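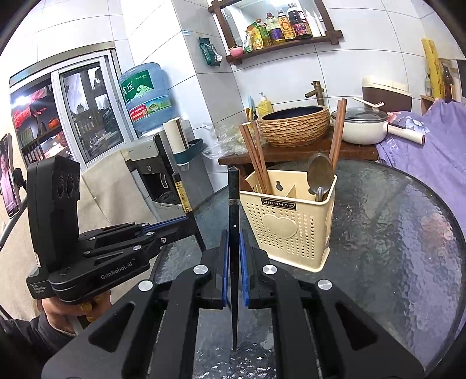 Inventory of the Coetzee Flat, Kitchen Section

The assessor from Skumo Estates had written to Nandi Buthelezi that the kitchen was to be listed by item, with condition, and that sentiment was to be left out of the remarks column. She had agreed to this in writing. Her aunt's lease ended on the last day of February, and the form had 188 lines.

Lines 1 to 40 covered fixed equipment. The stove was a four-burner Trarska with one igniter out of service. The extractor drew air but did not clear steam. She recorded both faults and moved to the drawers.

Chopsticks began at line 61. The form allowed one line per type. Her aunt had kept two types, the reddish-brown wooden ones for every day and the black ones for company, and had stored them according to a system. The everyday set stood in the cream plastic holder, the one with a raised heart on the front and the name JIANHAO on a label over it. The black ones lived in a drawer, in a cloth, thin end to the left.

Nandi took the holder to the round glass table, where the light was better, and checked the wooden sticks one at a time. The method was the one she had been taught at the age of seven. Roll the stick on a flat surface and watch the tip. If the tip describes a circle, the stick is bent. The table was unsuitable for this. Its glass was rippled, and every stick chattered across it as if bent, including the straight ones. She carried a baking sheet over, turned it upside down, and repeated the test.

Three failed. She wrote "3, warped, usable" and put them back in the left compartment with the others.

The black ones took longer. They had been bought in pairs, at different times, and the pairs had drifted. One stick had a thin silver band near the thick end. Another had a gold section with dark markings. By weight and length they were close enough that a guest would not have noticed. Her aunt would have noticed, and would have served herself with them.

The form asked for "complete sets." A set was defined in the notes, page 5, as "two or more matching units." Nandi read the definition twice. Then she telephoned Skumo and asked how to list two sticks that did not match but had been used together.

"Used together for how long?" the assessor asked.

"More than 5 years."

A keyboard was audible. The assessor said that duration was not a field. They could go under "single, unmatched," quantity two, or under "miscellaneous," in which case no quantity was required.

"What is the difference in value?"

"None. Both are entered at zero."

She entered them as single, unmatched, quantity two. In the remarks column she wrote "pair." She considered whether this counted as sentiment and decided it was a statement of use.

Line 63 was the spoon with the silver handle. It had always been kept in the right compartment, bowl up, in front of the chopsticks. Her aunt had used it for rice, for measuring tea, and once to free the catch on the bathroom window. Condition: good. Remarks: none.

Line 64 was the holder. The form wanted a purchase price. She found a receipt from the Prundunano market in the drawer, folded under the cloth, for 690 in the old currency. It covered a holder, a sieve and a quantity of candles, with no breakdown. She divided by three, saw that the result was meaningless, and wrote it down.

At line 65 she stopped to eat. There was rice from the night before. She took two sticks from the table without checking which, rinsed them, and ate standing at the counter with the form beside the plate. One had the silver band. The other had the gold.

She washed them, dried them thin end first, and laid them in the cloth. Then she went back to line 62, where the condition box was still blank, and wrote "in service."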